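Reading Partners Between Two Schools: Report of Our Project

Prepared by Amirul Jugah and Wanda Mahmoud, Malden Primary School placement group
9 May 2026

12 shares
3 comments

1. Why we chose this project

During our teaching placement we were sent to Malden Primary School. The teachers told us that many pupils in Year 2 read well with an adult but become silent when they must read in front of other children. At the same time, the older pupils at Rojanasak School, which is on the other side of the park, had asked for a responsible task outside their own building. We decided to bring the two groups together and to see if regular reading with an older partner would help the younger children to speak more freely.

2. How the pairs were made

In total 35 younger pupils took part. Each one got a partner from Year 6. We did not pair them by reading level, as our supervisor, Aušra Ramanauskas, advised us that the children would notice it quickly and feel compared. We used interests. Every child filled in a short sheet with drawings (animals, football, space, cooking, and so on) and we matched the sheets by hand. It took a complete evening and we had to do a part of it again, because two cousins were put together and both of them protested.

The sessions were held in the library of Malden, after lunch. We had first planned to use the hall, but it was too loud there. In the library the pairs could sit on the carpet or between the shelves, and most of them kept the same place for the whole term.

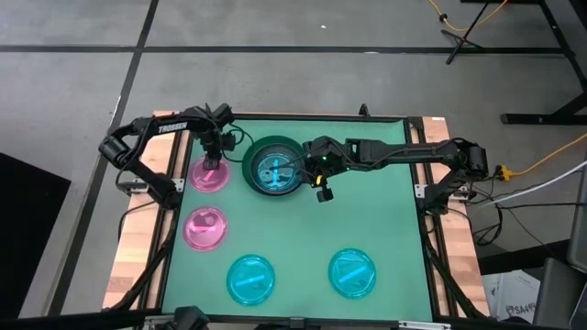
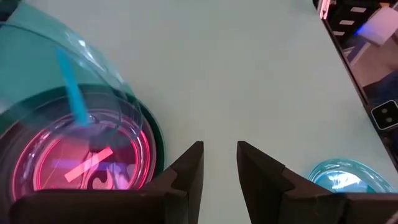
What happened when an older partner was absent?

The younger child joined another pair for that session and the three of them shared one book, and the child could choose which pair to join.

3. What we observed

We began in November with very short meetings. In the first ones the older pupils did nearly all of the reading. They were kind but a little too quick to help, and if the small one stopped at a word, they said it immediately. Haziq Santoso, the Year 6 teacher, made a practice lesson with his class about waiting. He asked them to breathe slowly in and out before giving any help. After this the meetings became quieter, and the younger children began to finish the difficult words themselves.

We kept a notebook with one page for each pair. We did not give marks. We wrote down which book was read, who had chosen it and one sentence the child said about it. Some sentences were very short ("The bear is rude") and some filled the page. In the last weeks the younger pupils chose the book more often than the older ones, and several of them asked to read to the next pair also.

4. Difficulties

The biggest difficulty was the timetable. The two schools do not have lunch at the same hour, and the walk across the park was slower than we expected in bad weather. Three meetings had to be cancelled. We also had not enough books for the football group, who all wanted the same series. Vichien Wiriya from the school office found some more copies at a sale of used books, and this solved the problem for the rest of the term.

5. What we would change

We would start with one meeting for games only, without books, so that the partners know each other's names. We would also ask the parents earlier for the permission forms. Finally, we would let the Year 6 pupils write in the notebook too. They saw many things that we missed, and they told us about them only on the walk back.

We thank both schools for their patience with us. The notebook stays in the library at Malden and the next placement group may use it.

Share this report
6 likes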